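Against the Single Care Label

Feb 1, 2022

Most household textiles carry one sewn-in label with one set of washing symbols. I have argued before that this is a poor way to store information, and the reply from Sinthorpe, whose linens I used as a case, was that buyers do not want more text. I doubt that.

A label states the limit of the weakest component. On a bed sheet that may be the elastic or the thread, and the owner has no means of telling which. Ajith Chettiar, who tests fabrics for Bunting, puts the usual service life of a dyed cotton sheet at 300 washes. The label says nothing of this. It also says nothing about which dye will fade first -- a question with a known answer at the mill.

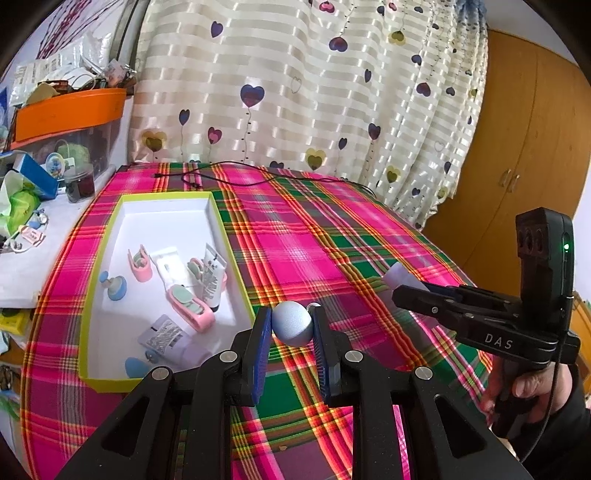
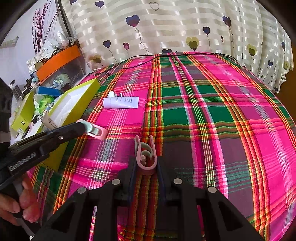 Dye behavior should be printed at the point of sale. The mill has the test results for each color, and passing them on would cost one line on the packaging. The need is greatest for multicolored goods. A plaid sheet with magenta, green, red, yellow and white stripes is washed as one item, yet each dye has its own fastness rating, and the white has to tolerate whatever the others release. One temperature symbol cannot describe that arrangement.

Neville Sedgwick has objected that longer labels go unread. Perhaps so, but a printed rating can be consulted once, at purchase, and then kept in a drawer. Plireo already does this for its curtains, on a card with 2 columns: color and rating. I would begin with sheets and extend the rule to towels after November.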